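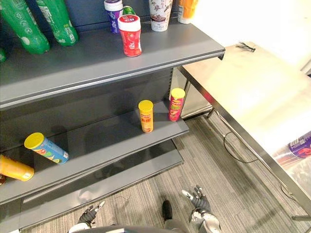

Figure 7.1 Drinks, chip cans and a steel table, with the robot's two hands in front of the lower shelves.

Chapter 7
When Is a Plan a Plan?

Most accounts of robot software draw it as a row of boxes. Perception finds the objects, planning decides what to do with them, and control moves the arm. The arrows all point to the right. Chapters 2 to 6 used the same drawing, and it served well enough while we were looking at each box alone. We now have to put the boxes together, and the drawing starts to cause trouble.

Take the middle shelf in Figure 7.1. A blue can is on its side. Further along, a yellow can and a red one are upright. A person told to tidy the shelf would want to know which way up the blue can belongs, how far the hand can reach in before the board overhead gets in the way, and whether tidying includes the shelf above. A planner wants to know the same things, but it can only ask in the terms its designer gave it. If "upright" was never written down as a property an object can have, the plan will leave the blue can where it is and report success.

You should be wary of that word. A great many claims made for planning systems rest on a success rate, and very few papers tell you who decided what counted. When you meet a figure in this chapter, including the ones from our own tests, ask three things of it. What was the robot told before it began? What was it allowed to try again? Who stopped the clock?

The chapter works through one planner, Sokska, and one perception package, Rocha, as they were set up for shelf work in the Givstead course. Neither is the best of its kind. They were chosen because their faults are easy to find and their log files can be read without special tools. Section 7.1 is taken from a notebook kept by Jhun Tiongson, who wrote the link between them.

7.1 From the notebook
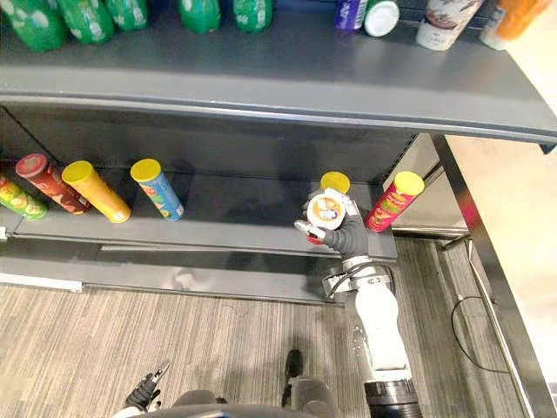
Joddale, 18 February 2022

Rocha was trained on 2,000 labelled views of packets, cans and bottles and its score on the held-out set is very good. I don't trust the score. The held-out views came off the same shelves under the same lights, so all we have learned is that it knows these shelves.

Went through the Sokska logs again. 293 planned grasps, and in every one the planner treats the hand as if it weighs nothing and hides nothing. Once the hand is in front of the shelf it covers whatever is behind it. Rocha then drops the hidden can from its list, Sokska sees free space there, and the next plan goes straight through it. On paper both programs are doing their jobs.

The obvious cure is to keep hidden objects in memory. Fine, but for how long? Too short and we are back where we began. Too long and the robot steers round a can that was taken away. I have put in a timer. It is a guess with a variable name, and I would like that written down somewhere before it turns up in a slide as "object permanence".

7.2 What the notebook leaves out

Tiongson's complaint is about memory, and he is right to make it. There is an earlier mistake underneath, though, in the way the two programs share the arm's position.

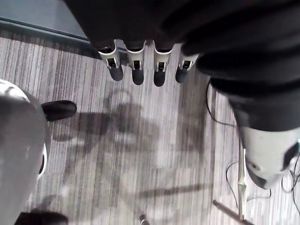 Sokska reads the joint angles once, when it is asked for a plan. Rocha reads them with every new camera view, so that it can mask out the arm. If the arm moves between those readings, the two programs hold different ideas of where the hand is, and neither has any means of noticing. A longer memory makes this worse, as the wrong position is then stored along with the right ones.

Faster computers are often offered as the answer. They shrink the gap between readings and leave it open. The usual repair is to stamp each reading with a time and refuse to plan on a pair that don't match, and we shall build that check first. It will make the robot slower. It will also lower the success rate, and readers should decide for themselves, before turning to the results in Section 7.5, whether that means the robot has become any worse.

Before you start, you will need the joint log format from Chapter 2 and the masking routine from Chapter 6.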